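**Washing-up** (also *dishwashing* or *doing the dishes*) is the cleaning of plates, cups, cutlery and cooking pots after use. It is done by hand in a sink or bowl, or by machine. In British usage "washing-up" normally means the work done by hand.

## Method

The usual order runs from the least greasy items to the most greasy. Glasses come first, followed by cups and mugs, cutlery, plates, and lastly pans and roasting tins. Working this way keeps the water usable for longer. Scraps are scraped into a bin or food caddy beforehand, and baked-on food is left to soak.

Hot water softens fat and washing-up liquid lifts it from the surface. Cloths, sponges, brushes and wire scourers are used for rubbing. Wire is unsuitable for non-stick pans and for glazed ware with a printed pattern. Sharp knives are best washed one at a time and not left under suds.

Rinsing habits differ. In many British homes items go straight from the suds to the rack, while elsewhere they are rinsed under a running tap or in a second basin.

## Sinks and bowls

Early kitchen sinks were shallow troughs of stone or lead-lined wood. Glazed fireclay came into wide use in the nineteenth century, and stainless steel became common in the twentieth. A sink may have one basin or two. With two, one can be filled for washing and the other kept for rinsing or draining. 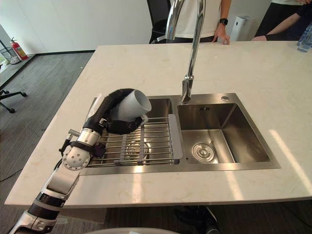 *A white ceramic mug held above the left basin of a double stainless steel sink.*

The plastic washing-up bowl is a common sight in Britain and Ireland. It sits inside the sink, saves water and softens knocks to china. It also lets dregs be poured down the side without spoiling the washing water. Bowls need regular scrubbing, as grease gathers in the corners and on the underside.

## Stains on cups and mugs

Tea and coffee leave a brown film on the inside of cups, made up largely of tannins bound with minerals from the water. It forms faster in hard-water districts. Bicarbonate of soda on a damp cloth removes most of it, and a weak solution of citric acid deals with limescale. Fine grey lines in a glaze are often metal marks from teaspoons and can be taken off with a mild cream cleaner.

## Drying

Items are either left in a rack or dried with a tea towel. Linen and cotton are the traditional cloths, with linen preferred for glassware as it sheds little fluff. Mugs stood upside down on a flat surface dry slowly on the inside, and a ridged drainer allows air to pass beneath the rim. Wooden spoons and boards should be stood on edge until fully dry.

## See also

- Dishwasher
- Draining board
- Scullery
- Tea towel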